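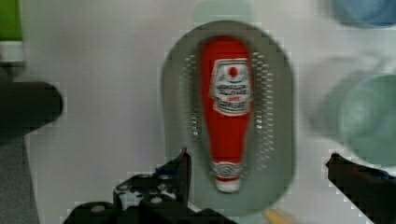
Notes for Session 6: Can a machine do the washing up yet?
Prollthorpe Evening Institute, course on work and automation

Reading for this session: the Alden handout on chores (both halves), and the El-Sayed chapter on service work. Skip the appendix.

The short answer to the title is no. The longer answer takes up the rest of the session, and it depends on what we mean by "do."

Start with the word itself. When a household says somebody does the dishes, a good deal is packed in. The person notices that there are dishes. They scrape, stack, wash, dry and put away. They wipe the counter. They throw out the cracked glass and find the lid that went missing. A machine that picks up a bottle and sets it down again has done one small piece of this. Press coverage tends to give it credit for the whole chore.

So keep two lists when you read a claim. On one, write what the machine was shown doing. On the other, write what a person would have to do before and after. The second list is usually longer. Who laid the things out? Who decided which things? Who puts them back for the next try? 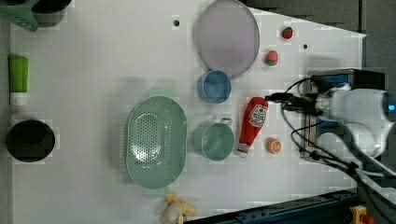
Why tabletops? A flat, pale surface with things spread well apart is about the kindest place a machine can work. Compare it with your own sink on a bad evening: plates under pans, forks under plates, gray water over all of it. Toy food helps too. A toy banana doesn't bruise or go soft, and it won't leak on the motors. I don't call this cheating. Researchers have to begin somewhere. My complaint is with the jump from the table to the kitchen, which gets made in a single sentence and mostly by people selling something.

Terms you will need

Grasp: getting hold of the object. Harder than it sounds for thin, slick or floppy things.
Placement: letting go of it in the right spot, the right way up. Often left out of the score.
Reset: putting everything back for another attempt. Find out who does this.
Intervention: a person steps in. Ask whether those attempts were counted or dropped.
Generalization: doing it with a mug the machine hasn't met before. This is where most claims get thin.

A worked case. Suppose a firm called Codon reports 678 attempts at clearing a table. Good, that is a decent number of tries. Now ask what counted as cleared. If an attempt passes when the cup is off the table, a cup on the floor passes as well. Ask how many different cups there were. If the answer is 2, we have learned a lot about those cups. Ask how long each attempt took, and whether the video was sped up. Over half of the clips in last term's class folder were, and several had the label in type so small that we missed it on the first viewing.
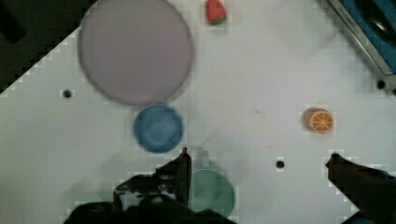
Shape matters more than people expect. A plate is wide and low, and two fingers have to find its rim. A cup offers a rim, a wall and perhaps a handle, and each wants a different approach. People switch among these without thinking. For a machine every switch is a chance to go wrong, and small errors pile up over a long job.

The shop floor is a different story, and we should be fair about it. Where the same part arrives in the same place all day, machines have been doing the work for decades. The factory was rebuilt around them. Very few of us would rebuild a kitchen that way, though the dishwasher is a modest case of it. Note that we still load it by hand.

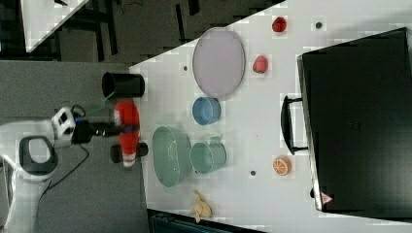 One reader of an earlier draft of these notes objected that I set the bar too high. A machine that only moved things from the table to the counter, the reader wrote, would still be worth having in a house where bending and carrying hurt, and it wouldn't need to be fast.

I accept that. Slow help is help. I would still want to know what it costs, what it breaks, and who comes out when it stops halfway.

For next time: pick one chore you did this week and write down every step, including the ones you did without noticing. Two pages at most. Mark the steps you would hand over today, and bring one published claim about that chore to set beside it.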